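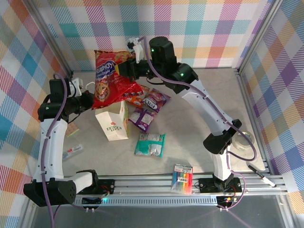 Snacks und Kleinkram auf dem Tisch

Tagesausflug von Plonora nach Satemley, lohnt sich das?

Wir sind im Dezember fünf Tage in Plonora und wollen an einem davon nach Satemley. Fähre oder Bus? Wir sind zu dritt, ohne Mietwagen. Bekommt man unterwegs etwas zu essen oder muss man alles mitnehmen?

Manon Poirier
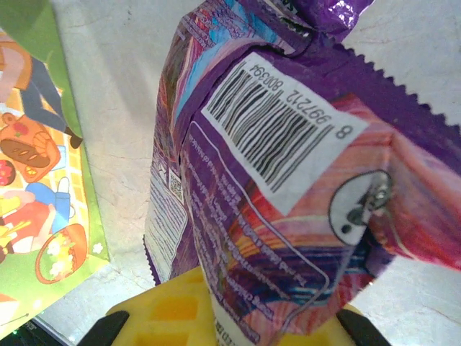

Plonora, Freitag, 21. Mai 2021

kuestenbus
Im Dezember fährt die Fähre nur bei ruhiger See, darauf würde ich nicht planen. Der Bus braucht zwei Stunden und hält einmal in Clundel. Am Halt gibt es einen Kiosk mit Kaffee, Keksen und Chips, warmes Essen erst am Hafen von Satemley. Tickets beim Fahrer, Kleingeld mitnehmen. Rechts sitzen, auf der Seite liegt das Meer.

Torben_R
Fähre ist schöner. War aber im Sommer dort, zum Winter kann ich nichts sagen.
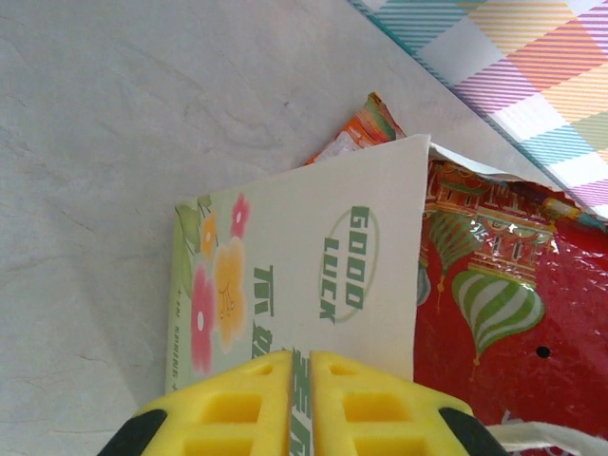
Übernachten statt Tagesausflug

mallet-fan
Ich würde eine Nacht bleiben. Der letzte Bus zurück geht am Nachmittag, da bleibt für den Leuchtturm und den Strand von Mallet kaum Zeit. Vom Hafen zum Strand läuft man eine halbe Stunde, der Weg ist nach Regen matschig. Zimmer vorher anrufen, im Winter haben nur zwei Pensionen offen.

Lesezeit: 2 Minuten

Ähnliche Fragen
Gepäck am Busbahnhof Plonora abgeben?
Strand von Mallet mit Hund
Clundel: Wo parken?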